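O orçamento

A folha de cálculo tinha 197 linhas quando a abri na segunda-feira, e faltava-me a única que interessava. O conselho de Skemcombe queria um número para a cozinha do refeitório pequeno. Um número só, no fundo da página, com o imposto incluído.

Eu trabalhava nas compras havia tempo suficiente para saber que o número viria de mim e que a culpa também. O meu antecessor deixara na gaveta um agrafador sem mola, um carimbo com a palavra URGENTE e uma lista de fornecedores a quem já não se devia telefonar. A lista era maior do que a dos outros.

Havia duas propostas. A da Vasiliauskas chegou encadernada, com separadores. Incluía dois braços, as mãos, a instalação, a formação do pessoal e um contrato de manutenção que subia todos os anos em julho. A da Udell era um ficheiro de três páginas. Custava menos, mas as mãos vinham à parte, e o transporte, e uma coisa chamada «adaptação ao posto», sem preço à frente. Escrevi a perguntar. Responderam que dependia do posto.

– Depende de quê, no posto? – perguntei ao telefone.

– Da altura da bancada, por exemplo.

Fui medir a bancada. Desci ao refeitório depois do almoço, com a fita métrica da manutenção, e medi a altura, o fundo e a distância à parede. A cozinheira ficou a ver-me trabalhar enquanto secava tabuleiros. Perguntou se a máquina também lavava. Disse-lhe que isso estava noutra linha. Ela quis saber se a linha estava preenchida e eu disse que não.

À noite, em casa, fiz as contas de outra maneira. Contei refeições em vez de equipamentos. O refeitório pequeno servia cerca de 300 pessoas por semana, quase todas do turno da tarde, quase todas com coisas que se aqueciam e se punham num prato. Dividi o preço da Vasiliauskas por cinco anos e depois pelas refeições. Depois fiz o mesmo com a Udell, mas sem saber quanto valia a adaptação, e a conta ficou parada a meio. Pus-lhe um valor inventado, apaguei-o, pus outro. Nenhum dos dois me deixou dormir melhor.

O relatório tinha de seguir até Mon 8 March. A data vinha assim, em inglês, porque o modelo do documento fora comprado à sede de Tungate e nunca ninguém pagara a tradução. Também isso tinha sido um orçamento, anos antes. Ficara por aprovar por causa de 100 euros.

Na véspera da entrega escrevi finalmente à Vasiliauskas a pedir um desconto na manutenção, sem esperança nenhuma. À Udell pedi uma simulação com uma bancada e uma fritadeira de ar. Recebi as duas respostas na mesma manhã. A Vasiliauskas mantinha o preço e oferecia um separador novo para o dossiê, com as condições atualizadas. A Udell mandava imagens.

Abri primeiro a fatura do café, que estava atrasada, e paguei-a. Só depois voltei à mensagem. O texto era curto: a bancada era genérica, a comida também, e o preço da adaptação seguia em separado. Não seguia. Procurei nos anexos e na pasta do lixo. Acabei por copiar as imagens para o anexo B do relatório, onde o modelo pedia «elementos visuais de apoio à decisão», e escrevi por baixo do título: simulação, posto com fritadeira.
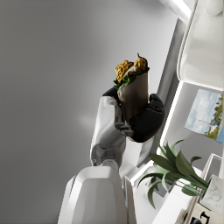
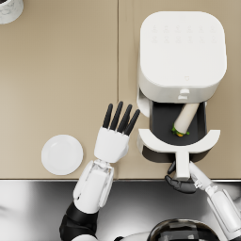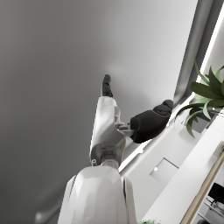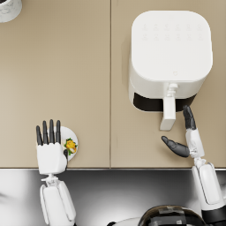 Udell respondeu nessa tarde que a adaptação podia ser faturada no segundo ano, se isso ajudasse, e que o valor ficaria fechado por escrito antes da encomenda. Perguntou também se o conselho preferia comprar as mãos ou alugá-las, pois no aluguer a substituição estava incluída e na compra não.

Eu não tinha pensado em alugar. Acrescentei uma coluna à folha de cálculo, depois outra para as peças de substituição, e telefonei à manutenção a saber quem assinaria a receção do material. Disseram-me que ainda ninguém. No fundo da página deixei dois números, um para cada hipótese, e guardei o ficheiro com o nome «orçamento final 2». Depois desci para devolver a fita métrica.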